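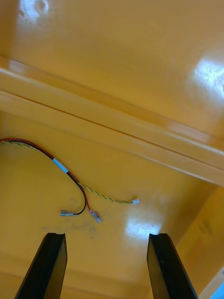 A red-and-black wire pair on a yellow surface.

Every few months somebody in Tavthorpe proposes that we stop throwing things away and start fixing them. I agree with the sentiment. I have a toaster in the garage that has been waiting on the sentiment since December.

The latest plan would give households a voucher toward repairs at any approved shop. The town has two shops that would qualify, and one of them mostly sells phone cases. When my Zotton vacuum quit, I called the other. The man wanted $46 to look at it and couldn't say what a part would run. A new one cost me 154. I bought the new one, and I felt bad for maybe a day.

Supporters say the voucher would change that math. I doubt it. Knock half off the look and I still have to drive the thing over, wait, drive back, and trust it. People put a price on a Saturday even if the town doesn't.
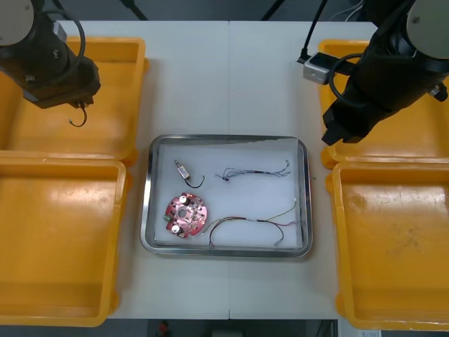 Kastriot Kos wrote to me after my last column that I was treating repair as a shopping decision, when his parents' generation treated it as a chore, like laundry. You did it because the thing was broken. He has kept the same radio going for 29 years.

Fine, but his parents could get the back off. My vacuum is held shut with glue and tabs that snap the first time you pry them. A voucher does nothing about glue. Flasdale has had a voucher like this for two years, and I asked their office how many repaired items were still working. They don't track it. They track vouchers. 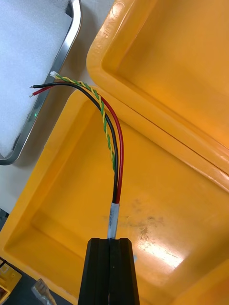 Wires with stripped ends.

I'd be easier to win over if anyone were asking the makers for screws and a parts list. That fight is slow and dull, and it doesn't come with a ribbon to cut.
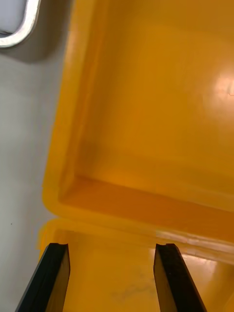 Horațiu Roman thinks I'm letting the perfect get in the way, and that even a few saved lamps would be worth the cost. Maybe so. I'd still like to see the number of lamps before we vote.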